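# The Long Way Round to a Square Knot

I've been tying knots my whole life and I assumed I was decent at it. Shoes, trash bags, a canoe on the roof of a car (once, nervously, for 84 miles). Then I signed up for an evening suturing class for the plain old curious, held above a medical supply shop in Brindum, and found out that I'd been tying a granny knot since kindergarten.

The class is run through Doltar, a small outfit that mostly trains veterinary and surgical people and opens its benches to the public every April. You get a stool, a lamp, a needle holder, a pair of forceps, a rubbery pad with a slit down the middle, and more thread than you think you could possibly use. I used all of mine before the first break!

I should say something about the thread, because I'd never given it a thought and now I'm a bore on the subject. Some of it is one smooth filament, like fishing line, and it has a memory. You pull it out of the packet and it stays curled in the shape of the packet, and it springs open on you just as you think your knot is done. Then there's the braided kind, lots of tiny strands twisted up together, which lies down nicely and grips itself. Beginners love braided. I loved braided. It's softer in the hand and it forgives you a little, although it drags going through and it gets fuzzy at the end if you mangle it, and I mangled it plenty.

The colors are there so you can see what you're doing, and they do help. Blue against anything pinkish or cream-colored jumps right out at you. Our teacher had a drawer of the stuff sorted by color and thickness, and the sizing runs backward – more zeros means thinner – so I spent the first half hour asking for exactly the wrong one. The thinnest in the drawer looked like something you'd pick off a sweater.

What we were learning was the instrument tie. You wrap the long end around the tip of the needle holder, reach through and grab the short end in the jaws, and pull the two ends in opposite directions. Then you do it again the other way, and that second direction is the whole ball game. Go the same way twice and you've got your granny knot, sitting crooked and ready to slide. Our first throw got a double wrap so it would stay put while we fumbled with the next one. Mine did not stay put. I had the thing in my head perfectly and my hands were off doing some other hobby.

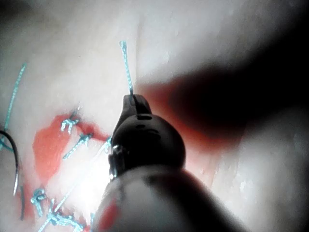 The short end was my real enemy all night. Leave it too long and it flops around and you can't fish it back through the loop without chasing it. Leave it too short and the jaws close on nothing, or you get the very tip and it slips out the second you pull. There's a sweet spot, and I kept overshooting it by pulling too much thread through on the first pass. The woman on the next stool, who quilts, had it in ten minutes. I asked her the trick and she said she watched the tail and ignored everything else, and that helped me more than the handout did.

The other thing is how hard you pull. My instinct was to crank it down like a bootlace, and I got a nice puckered ridge for my trouble. You want the edges to meet and that's it. "Kiss, don't squash" was the phrase on the wall, on a poster from a company called Rawat that also wanted us to buy scissors. (I did look up the scissors later. I'm not made of money.)

I went back the following week, and the week after. By then I'd bought a practice pad of my own from Vukau, a mail-order place with a catalog that runs to 362 pages, and I'd taken to leaving it on the arm of the couch. It's a good thing to do with your hands during a ball game. You get so you can throw a knot without looking, and then you look, and it's a granny again, and you snip it out and start over.

I kept a tally for a while on the back of the catalog, purely out of stubbornness, and quit at 1,771 knots. The good ones toward the end sit flat and a bit off to one side of the cut, all the tails trimmed to the same length, and I'm sillier about them than I've been about anything I've made in years. My shoes stay tied now, too.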